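Fragile labels and the small parcel: a packing study
Student project report, Packaging and Distribution module
Yolanda Toledo and Araceli Cordero
Submitted August 29, 2025

1. Background

Cumside is a small shop that posts glassware and ceramics to private customers. Most of its orders go out in single cartons, one or two items to a carton, and they are packed by hand at an ordinary table. Over the last year the shop had received complaints about chipped rims, and the owner wanted to know whether the fragile labels were being put on in a sensible way. We took this on as our summer project.

The shop had no written rule for labels. Some packers stuck them on the top, some on the front, and a few cartons went out with none. Our brief was to look at how the label is applied, suggest one method, and write it up on a single page that a new packer could follow.

2. Materials

Cartons: plain brown cardboard, delivered flat and folded as needed. We used the smallest size the shop stocks.

Tape: clear packing tape.

Labels: square, self-adhesive, red and yellow, with a broken wine glass symbol. The wording is in Chinese, with one line in English, FRAGILE HANDLE WITH CARE. They come in a stack and each has its own backing paper.

Records: the shop gave us its dispatch list for July, which had 1,432 parcels on it. Of these, 472 had been marked as fragile at the time of the order.

3. Applying the label to a made-up carton

Our first method was the one most packers already used. The carton is filled, closed and taped, the shipping label goes on, and the fragile label is added last. One hand keeps the carton still and the other brings the label to it.

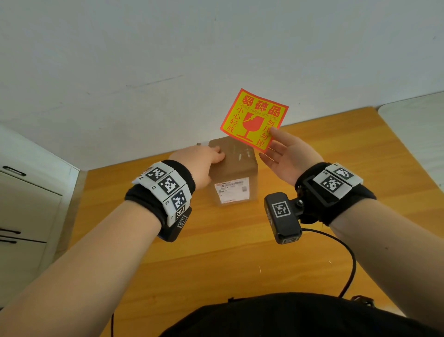
Does the fragile label need to go on the same face as the shipping label?
It can go on any large face, provided it doesn't cover the barcode or the address. On the smallest carton there is often no room for both on one face, so we put the fragile label on the top or on the face next to it.

The main trouble with this method was the tape. A label placed across a tape edge does not lie flat, and its corners can be caught by a sleeve or by the next parcel. We also found that a light carton moves when pressed, so the label tends to end up crooked unless the box is held firmly. A crooked label does no harm to the goods, but the owner did not like the look of it.

4. Applying the label to a flat blank

Araceli suggested putting the label on before the carton is made up. The board is flat on the table, there is no tape in the way and both hands are free for the label. The packer holds it by two opposite edges, lines it up with a crease and smooths it down from the middle.

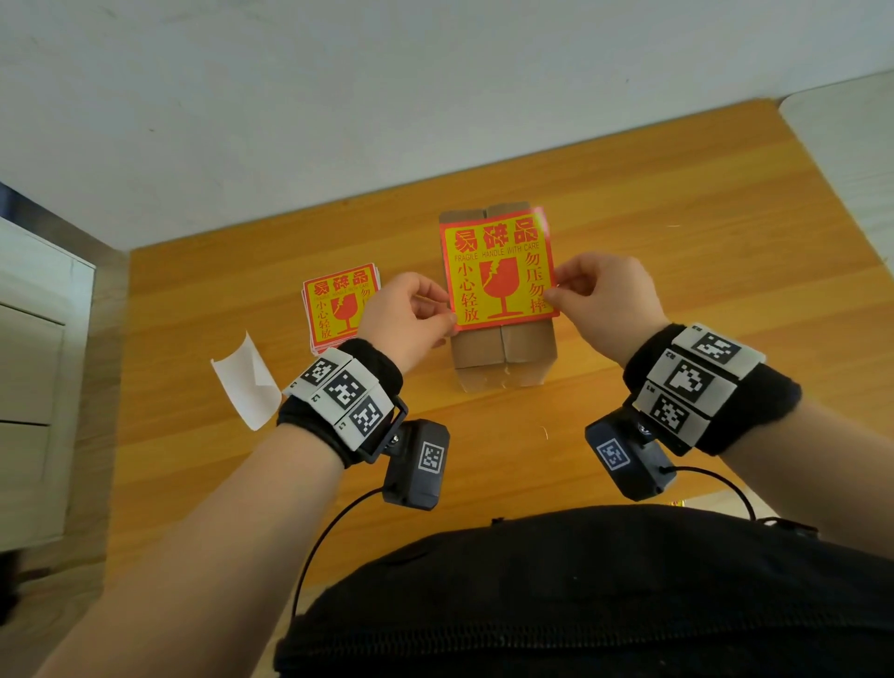 The packer has to know which panel will end up where. On our first attempts we labelled a panel that became the base — twice in a row — and those cartons had to be put aside. We dealt with this by pencilling a small cross on the right panel of one blank and keeping it at the end of the table as a guide.

Another point is the creases. A label that crosses a crease will wrinkle when the carton is folded. On the smallest size the label only just fits inside the panel, so it has to be placed with some care.

Used backing papers should go straight into a bin. They curl up, slide under the blanks and get in the way.

5. Comparison

We each packed with both methods over two afternoons, 400 cartons in all. We did not time every carton. With the flat method, 8 labels had to be redone, nearly all from the first afternoon. The made-up method gave more lifted corners, mostly where the tape ran under the label.

The flat method suits a batch of orders known to be fragile. For single orders during the day the made-up method is easier, as the packer does not have to decide anything before the carton is filled.

6. Recommendations

Label blanks flat when preparing a batch. Keep labelled blanks in a separate pile from plain ones.

For single cartons, tape first and choose a face with clear board on it.

Keep the label clear of creases, barcodes and addresses.

We did not look at whether the label changes how couriers handle a parcel. That would need damage figures over several months, and the shop has only kept them since July. The padding inside the carton was also outside our brief, although Yolanda thinks it matters more than the label and would like to study it next term.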